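4.2 Price bands and the "looked like effort" score 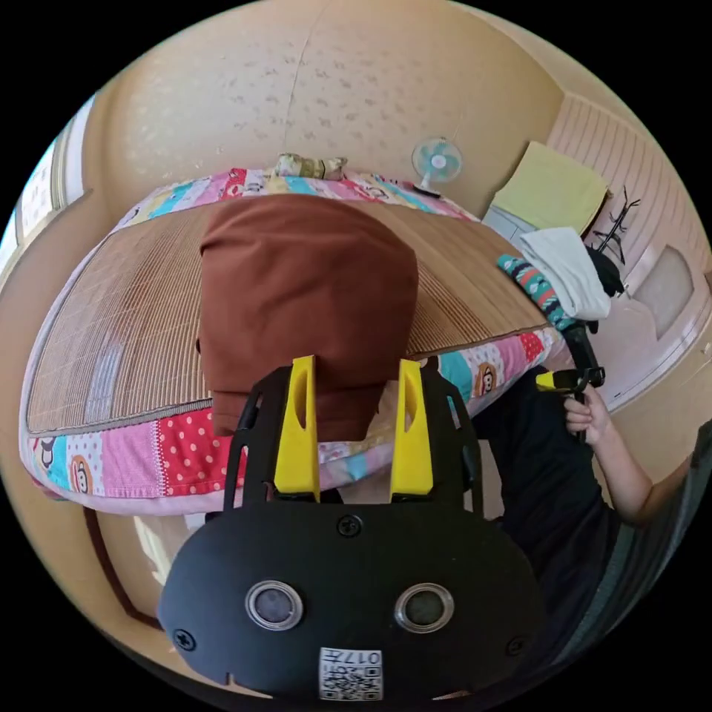
Figure 3. Brown fabric pouch on a bed with a woven sleeping mat.

Givers first, then receivers. The survey closed in November with 3,914 usable replies, pooled from the two shops (Ballex and Koskela) and the Tulis mailing list. Each giver was asked for the last present they bought for a woman in the family or a close friend, what it cost, how long they spent choosing it, and how special they thought it looked once wrapped. Same five-point scale as in Section 3. Replies with no price were dropped before the count above.

Most presents fell well under the 100 dollar line we used to split the sample. Candles, wine, bath things, chocolate — the usual. Givers in the lower band were not less happy with what they bought. They were a bit happier, if anything, though the gap is small and goes away when we take out people who made all or part of the gift themselves. Jelínek and Jaidee coded the open answers separately and then compared. Where they disagreed, Org had the deciding vote. Agreement was good for "personal" and "practical", poor for "thoughtful", a word people use for nearly everything.

Time spent choosing did better than price. Givers who took more than one evening over it rated their own gift higher in both bands. Of course they may simply be justifying the hours, and we can't rule that out with a single survey. A second wave would help. Jekum has offered to pass the questionaire to its own customers next year but nothing is settled.

Receivers next. A smaller group, 163 women, all of them named by a giver and contacted with the giver's permission. They were not told the price. Two findings. First, receivers guessed high on anything with a handwritten note, and the effect held for cheap and dear gifts alike. Second, wrapping colour made no difference we could find, which surprised Danko (V.), who had expected a lift for red and gold near the holidays. Cloth wrapping and paper wrapping came out level too. Gift cards scored lowest on "personal" and near the top on "I would like this again", so the two measures should not be added together as some earlier work has done.

A note on favourites. Receivers over sixty often named a gift from years back instead of the recent one, and we kept those answers out of the scores. They are in Appendix B. Danko (D.) is working through them seperately — neighbours, daughters-in-law, a lot of jam.

Limits. Self-report thoughout. Givers who agreed to have their receiver contacted are likely prouder of their gifts than those who refused. Online orders are thin in the Koskela part of the sample and we have not weighted for this. Prices are as remembered, not checked against receipts, and a fair few look rounded to the nearest ten. Shipping was left to the giver to include or not. Section 4.3 takes up the hampers.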